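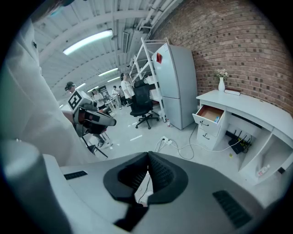
Gremport Gripper Club

The Gremport Gripper Club is a student robotics project in Ploltano. Members carry out everyday tasks with hand-held grippers fitted with cameras, and the recordings are used to train robot arms to copy the movements. The club meets in a brick-walled room with a reception-style desk and a refrigerator, both of which appear in many of its recordings.

History

The club grew out of an engineering society founded in 1911, which had mostly built model bridges. It took up grippers after an entry in the Molter Cup, a regional student contest, finished last with a wheeled robot. The older society's records say little about the change, and the club's own account of it differs between its website and its handbook.

Methods

Members work in pairs. Printed square markers are fixed to some of the grippers so that their position can be worked out later. A task counts as finished when it has been recorded 100 times, whether or not the attempts went well. Failed attempts are kept but are not always labelled, a practice that former members have criticised.

Claims and results

The club has stated that its arm can put away cups with a success rate of 70 per cent. The figure comes from its own tests, held in the same room where the training recordings were made, and no outside group has repeated them. At the Molter Cup in October the arm managed 3 cups before the judges stopped the run. The club blamed the lighting. The judges' report does not mention lighting.

Membership

Membership is open to students of any subject. The club describes the work as an introduction to machine learning, although most sessions consist of recording, and the training itself is done by a small group of older students.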